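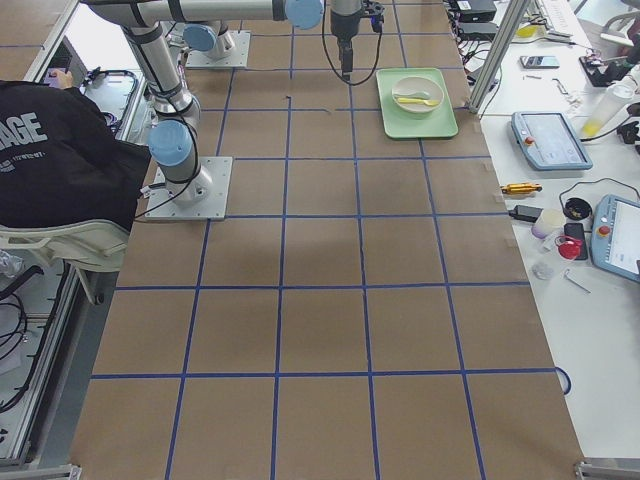
What do we do all day? We teach two robot arms to do chores badly, then less badly, and we write down every attempt. The project is called Skerlow, it lives in a room at Cotwood, and its product is examples: recordings of a person steering the arms through a small household job, which a learning system then studies in the hope of picking up the habit. The blue tape on the table is our map. Each square has a name, so "bowl tray, upper right" means the same thing to everyone on shift, and a tray with a bowl and a yellow spoon on it takes up pretty much a square to itself. The brown paper underneath gets changed when the creases start to look like scenery.

Questions we get asked, in the order people seem to ask them

Is the robot doing it on its own?
No. During collection, a person is doing it through the robot. When the learning system gets its turn, we call that a trial, and we stand a bit further back.

How many examples do you have?
As of September, 2,808 kept recordings. We threw out 884. The rejects include dropped spoons, good runs with the wrong task name on them, and one long stretch in which the operator had stopped to answer a question about lunch.

Why throw out the failures? Don't you learn from failure?
People do. This system copies what it's shown, and if you show it a dropped spoon it will drop spoons with real conviction. Recoveries are different. If you fumble the spoon and then pick it up properly, keep the recording and tag it "recovery". We'd love more of those, but please don't fumble on purpose. It looks like acting.

Why do you keep moving the tray?
If it always sits in the same square, the system learns the square and ignores the tray. We found this out the embarrassing way, watching an arm reach very gracefully for nothing at all. Now the tray moves after every 4 recordings, following the shift sheet. Don't pick your favourite square. Everybody has one and it's always the easy one.

Does it have to be lined up with the tape?
No. A little over the line is fine, and so is a little crooked. Kitchens are crooked.

Can I be on my phone?
Between recordings, sure. There's a fair bit of waiting in this job and we're not monsters. During a recording, your attention belongs to the spoon.

What makes a good recording?
Steady speed, one try at the grasp, and a clean finish with the gripper well clear of the bowl. Start when the arms are still and stop when they're still again. Showing off isn't labelled as a category, so it goes in the bin.

Who checks all this?
Maricica Pană reviews each batch before it goes to Clingate for training. If yours comes back marked "hesitant", she's describing the gripper's path. Try not to take it personally. Most of us have.

Can the learning system do the job yet?
It can usually find the bowl. The spoon is a matter of mood.

Can I visit or sign up for a shift?
Yes to both. Ask at the Cotwood front desk for the Skerlow room and we'll come and get you. Shifts run four hours, training is included, and you don't need any background in robotics. Patience with cutlery is an asset.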